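Do toddlers really need 93 blocks?

2nd December | 30 shares | Opinion

Every winter the gift guides tell parents that a good set of building blocks is an investment. The Belari set on our shelf has 93 pieces, and I have yet to see any child use more than a dozen before wandering off to find a cardboard box.

I don't doubt that stacking is good for kids. I doubt the math — the idea that if ten shapes teach something, 100 must teach ten times as much. Mostly they teach adults to sweep under the couch. 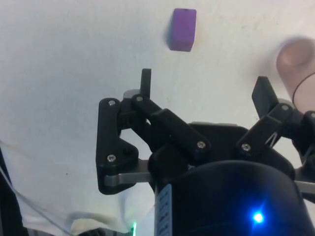
A purple block, with a pink object off to the right.

Give a two-year-old a plain rectangle and it's a phone, a bus, then a bed for a bear. Add arches, wedges and a themed castle gate, and someone has to explain where the gate goes. That someone is usually me.

My guess is that the big sets sell because the box looks generous. By February half of ours was in the closet, and no one under four has asked for it back.

Comments (2)

Mangate: We kept ours out and my daughter uses every piece. Speak for yourself.

Skimamgate: The couch part is true.

We use cookies to improve your visit. Accept | Settings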